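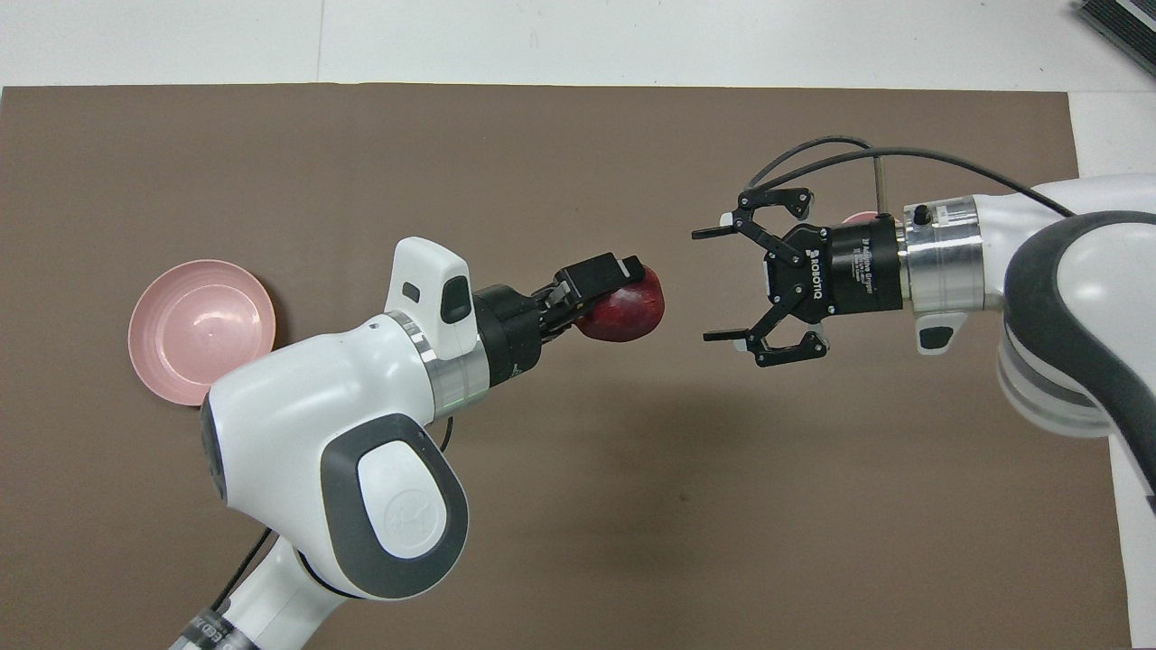 3.2 Teaching the handover by remote control

We tried two ways of showing the robot what we wanted. The first was the old-fashioned one, where you take hold of the arm and push it through the motion yourself. It's lovely for one arm and miserable for two (I only have so many elbows), and the handover needs both arms moving at once. So for everything reported below we switched to remote control, with one person driving the pair from a desk in the next room.

Figure 4. The handover task, with the left gripper holding the apple and the right one open to receive it.

An apple sounds like an easy thing to pass across, and for people it is! For a two-finger gripper it's a bit of a pest. The left hand has to hold it so that there's still some fruit left for the right hand to grab, and new drivers nearly always forget this. Þórarinn Kárason, who did most of the driving, took to holding it top and bottom and bringing the other gripper in level, with its jaws well open. I copied him shamelessly and my own demonstrations got a lot better.

We recorded 269 demonstrations at our Plalley lab in March and threw out 37 of them, mostly where the driver had stopped halfway to think. I'd argue now that we were too strict. A short pause while you line up the second gripper is part of how people do this job, and the policy trained on the tidied set (we call it Cakulik) tends to rush that bit. The Prustville set was left untrimmed, pauses and all, and we come back to it in Section 5.

Each driver had eight practice runs before we kept anything. Letting go was the hardest part to teach, and we told everyone to wait until the second grip had closed before opening the first.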